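3.2 Erhebung der Demonstrationen

Die Demonstrationen für den Datensatz Lustska wurden kinästhetisch aufgezeichnet: Der Arm wird im Nachgiebigkeitsmodus von Hand geführt, die Trajektorie anschließend ohne Bediener abgefahren und erst dabei mit Bild- und Kraftdaten gespeichert. Insgesamt entstanden so 4.000 Episoden an acht Gehäusetypen. Nach Ausschluss unvollständiger Aufzeichnungen verblieben 2.850 für das Training; weitere 317 wurden für die Validierung zurückgehalten. 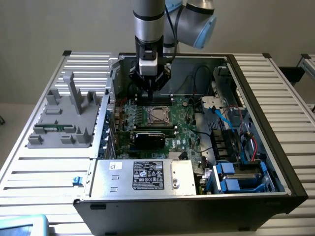

Foto: Projekt Lustska / Rokix

Abb. 4: Greifer über der Hauptplatine eines liegenden, seitlich geöffneten PC-Gehäuses, Fingerspitzen knapp oberhalb der Speichersteckplätze. Der Prozessor sitzt ohne Kühler in der Halterung.

Als Startpose dient jeweils eine Stellung oberhalb des Zielbauteils (vgl. Abb. 4). Ihre laterale Lage wird zwischen den Episoden variiert, die Orientierung des Handgelenks bleibt konstant. Grafikkarte, Netzteil und Laufwerksträger verbleiben im Gehäuse – sie begrenzen den Arbeitsraum und sollen vom Modell als Hindernisse gelernt werden. Lose Kabel werden nicht fixiert, ihre Lage geht ausschließlich über das Kamerabild ein. Die Segmentierung in Anfahrt, Kontakt und Rückzug erfolgte mit Skivley anhand des Kraftsignals und wurde bei widersprüchlichen Phasengrenzen manuell korrigiert.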